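Can a Machine Clear the Table? Term Project Report
Iman Hajji, Section 2

1. Background

Chores are easy to name and hard to specify. "Clear the table" covers locating each object, choosing where to hold it, lifting it without disturbing its neighbors, and putting it somewhere sensible. This report considers whether a single arm with a two-finger gripper can do that work at a useful rate. The task set is limited to tabletop pick-and-place with toy kitchen items. Toy food is light and tolerates a poor grip, so the results should be read as an upper bound.

2. Task set

The policy was trained on 2,000 demonstrations recorded in September. The evaluation used 64 trials. Each trial named one object and one destination, and a trial was stopped after 44 seconds whether or not the object had been moved. Items included a colander, a plate, a ketchup bottle, a bowl and several pieces of toy food.
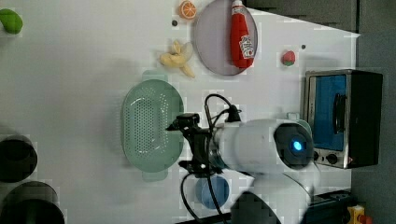

Is a robot like this ready to tidy a real kitchen?
Not without a person nearby. It can move familiar objects over short distances, but it cannot yet judge when a job is finished or recover reliably from a drop.

3. Results by object shape

Rigid items with a thin edge gave the fewest problems, because the fingers could close on the rim from several directions. Round items rolled if the first contact was off center. The peeled banana was the worst case. Its peel spreads flat, and the policy often closed on one strip and lost the rest on the way up.

The bottle was sensitive to orientation. When it lay on its side, a grip near the neck let the base swing during transport. Moving the grasp point toward the middle of the body reduced this, but

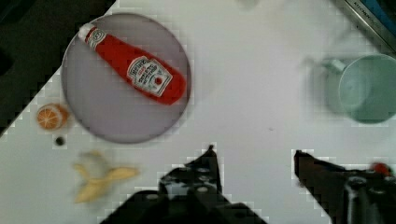
the fingers then had to open wider and sometimes touched the plate first. A slower final approach helped. It also used up time, and 10 trials ended on the time limit with the bottle still in the gripper.

4. Comparison with shop-floor work

Shelf restocking looks similar but is easier in one respect: the packages repeat. A fixed grasp can be programmed for each package and reused all day. Household items change position and company every time someone eats.

5. Remaining work

The Tuesday runs should be repeated with heavier objects and a damp cloth task. Grip force was not logged and needs to be.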